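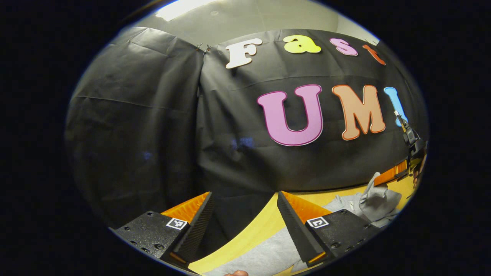

布に文字を飾るときのこつ

教室の発表会やお誕生日会の季節になると、「壁に文字を貼りたいのだけれど、どうしたらきれいに見えますか」というお便りをよくいただきます。うちの台所の隣の小部屋でも、もう何度となく文字の飾りつけをしてきましたので、失敗の話もまじえながら、のんびり書いてみますね。

まず背景です。白い壁にそのまま貼るのもさっぱりしていてよいのですが、ふっくらした丸い形の文字で、黄色やピンク、水色のような明るい色を使うなら、私は断然、黒い背景をおすすめします。色がぐっと前に出てきて、少し離れた席からでもよく読めるんですよ。

黒い幕は、お店で売っている薄手のシートで十分です。ただ、つやのある素材は天井の明かりを拾って、しわのところが青っぽく光ることがあります。気になる方は、吊るす前に10分ほど……と言いたいところですが、うちでは前の晩から広げて寝かせておきます。それでも残るしわは、もう味わいだと思ってあきらめます。ビニールのシートにアイロンは禁物ですよ!私は一度やって、アイロンの底をすっかりだめにしました。

二枚をつないで幅を出すときは、継ぎ目の上の端を小さな金属のクリップで留めると楽です。テープだけだと、夜のうちに重みではがれてきて、朝には床に落ちていたりします。クリップは継ぎ目をまたぐように並べて二つ。これで案外しっかりします。

次に文字です。発泡素材の切り抜き文字は軽いので、裏に両面テープを小さく切って貼れば足ります。大きい文字は上のほうを多めに留めてください。下だけだと、おじぎをするように前へ倒れてきます。

二段に並べるなら、上は小さめ、下は大きめにすると落ち着きます。上の段をゆるい弓なりにするのもかわいらしいですね。友人のメルヤ・リンドクヴィストさんは、貼る前に文字を全部床に並べて、椅子の上から眺めて決めるのだそうです。私も真似をしてみたら、貼り直しがずいぶん減りました(椅子はぐらつかないものを選んでくださいね)。

色の順番は、隣どうしが似すぎないように。白や水色を端に置くと、端まで目が届きやすくなるように思います。細い縁取りのある文字なら、黒の上でも輪郭がやさしく見えます。

片づけのときは、文字を引っぱらず、布との間に糸を通して、のこぎりのように動かしながらはずします。テープのべたつきが残ったら指でころころと丸めて取り、50枚入りのクッキングシートを一枚ずつはさんで、平らな箱へ。私は箱のふたに「一月 文字」と書いて、棚のいちばん上に置いています。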